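Speaker notes – Moving a small kitchen shop across town
Ciltthorpe traders' evening, Sunday slot
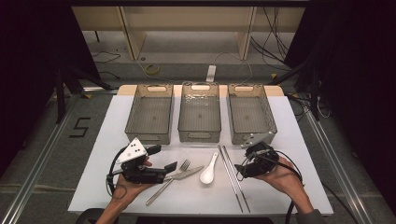 OK, so hello, thanks for staying past the coffee. I run Flornum, we sell kitchen stuff, and in September we moved from Mill Lane to the old Šimkus bakery building. I'm going to talk mostly about the money and the mess.

Slide 2. The lease. We signed for 2 years, and I wish I'd asked for a break clause. (Pause here, ask who has one. Wait for hands!)

Slide 3. Stock. We had 815 lines on the system and I really thought I knew all of them. Nope. I found a whole shelf of egg timers I'd been reordering for ages. We ran a clearance before the move and that paid for the van – 340 dollars, fuel included, and I'd happily pay it again.

Slide 4. Telling customers. I put one sign in the window and figured that was plenty. It wasn't. People still turn up at the old place and ring me from the sidewalk. Start early, put it on the receipts, say it at the till until you're sick of it.

Slide 5. Shelving. We bought the Brikutetti system and it took two of us all day to get the first bay level. The floor slopes – bring a level when you view a place, please.

If I'm running long, skip the parking story. Questions, then remind them the raffle closes at 8.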